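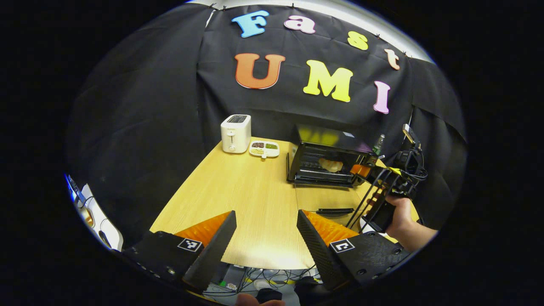
The first thing you learn about the baker behind Wudalik is that she keeps her starter in the coolest corner of the house, under the stairs, next to the boots. The second is that she will happily talk about rye for two hours without stopping for water. I went in knowing very little about dark bread and came home with a loaf under each arm and four pages of notes!

Wudalik is a one-oven bakery that sells rye and nothing else. She bakes 131 loaves a week, all of them spoken for by the time they cool, and she has turned down offers to make more. "I could do 1,000 if I rented the place across the road," she told me. "Then I'd be running a bread company, and I like baking bread."

She grew up on soft white sandwich slices and didn't taste a real sour rye until she was in her thirties, at a friend's kitchen table, with cold butter and a bit of pickled herring. "I remember thinking it was burnt," she said. "Then I ate half the loaf." She went home and tried to copy it that same night. It came out like a paving stone. So did the next one, and the one after that (she fed most of them to a neighbor's hens, who were apparently very pleased).

What finally helped was the flour. She had been using whatever the supermarket had, and a customer at her old job pointed her to a small mill called Irnari, which grinds whole rye to order. "It smells like a hayloft," she said. "You open the bag and you want to put your face in it." I did put my face in it. She's right.

Her basic loaf takes 12 hours from mixing to oven, longer in winter. There's no kneading, which surprised me. Rye dough is closer to wet cement than to anything you'd toss in the air, and she works it with a wet hand and an old plastic scraper until it looks smooth on top. "People fight it," she said. "They add more flour because it's sticky, and then they get a brick. It's meant to be sticky. Let it be sticky and wash your hands after."

I asked about toasting, because I'd been told she had views. Oh, she has views! Day one, she says, you leave the loaf alone completely, wrapped in a cloth. Day two you eat it plain. From day four on it goes in the toaster, sliced thin, and it goes down twice on a low setting. "Once on high and the outside is charcoal and the middle is still gummy. Twice on low and it snaps." Her favorite topping at the moment is a thick Kalogeropoulos honey with flaky salt, though she'll accept a fried egg.

Come April she's adding one new loaf, with caraway and a little grated apple, and she has been testing it on everyone who comes to the door. I had two slices. The apple nearly disappears, but the crumb stays damp and a bit sweet, and I kept thinking about it the whole drive back.

Before I left she gave me a jam jar of starter with a strip of tape on the lid, and told me to feed it that evening. "Equal rye and water, stir it with a fork, go to bed."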